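We use cookies to remember your settings and count visits. Accept | Manage preferences

Plikine house rules: how we record, label and share cleanup episodes

Okay, so you've downloaded Plikine (or you're about to) and you want to know what the rules were when it was made. Good! I wrote most of them, I argued about nearly all of them, and this page is where they live. If you only want the loader, skip down to "Getting the files."

Plikine is a set of 1,396 two-arm episodes of floor and bedroom tidying, all teleoperated, all from a head camera. The other two views we tried (Duman, our old wrist-camera set, has them) are not in this release.

## Floor rules

These came out of a long August of tripping over things. The operator calls "live" before the arms are powered, and everyone on the floor answers out loud. A nod doesn't count. Anyone standing near the robot wears closed shoes and stays on the far side of the work area, and one of them keeps the stop button in hand for the whole take. Cables get walked before every take, end to end, and if one runs near the base you tell the operator which side it's on.

Speed is capped at two settings below what the arms can do. Yes, it makes the episodes longer. Please don't "fix" that by resampling and then tell people our arms move like that!

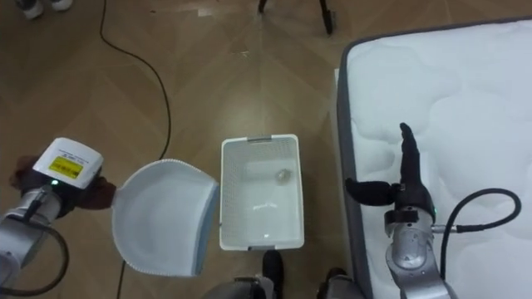

posted by Ferhat Baysal | Apr 21, 2024 | Plikine docs

The dustpan family of tasks is where most of the rules get tested, so I'll use it to explain the labels. With the pan in the left hand and its rim right up by the basket, the label is "approach." It only becomes "tip" once the pan's angle is changing on purpose, and "release" needs debris visibly leaving the scoop. If there's already a scrap in the basket when an episode begins, write it down in the start state. Don't guess how it got there.

The hand that isn't doing the main job gets a label too. I feel strongly about this one! An open hand held over the mattress is "idle, clear" if it isn't touching anything, and "idle, contact" if it is. Our first labelers left the second arm blank, and we had to go back through the lot.

## What counts as a success

A take passes if the goal state holds at the end and no safety call was made. If someone said "stop," it's a fail, even when the job got finished beautifully ten seconds later. Failed takes stay in, with the flag set. I know that annoys people who want a clean training split, so filter on `outcome` and be happy.

Every batch of 100 episodes gets a second labeler who hasn't seen the first set of labels. Where they disagree, both answers ship, in `label_a` and `label_b`.

## People

Shoes and hands may appear. Faces may not, and if you find one please write to me and I'll pull the episode. Audio is stripped, which is a shame because some of the "live" calls got quite theatrical.

## Getting the files

Use the Ninusik loader, version 2 or newer. The older one reads the cable notes as comments and drops them. Fultodine hosts the mirror, and it can take up to a day to catch up after a fix, so check the changelog first.

Known gaps: no dark floors, no stairs, and the mattress tasks are heavy on corners. More corners than anyone needs, sorry.

Corrections go in the issue tracker with the episode number in the title.

Get release notes by email. Subscribe | No thanks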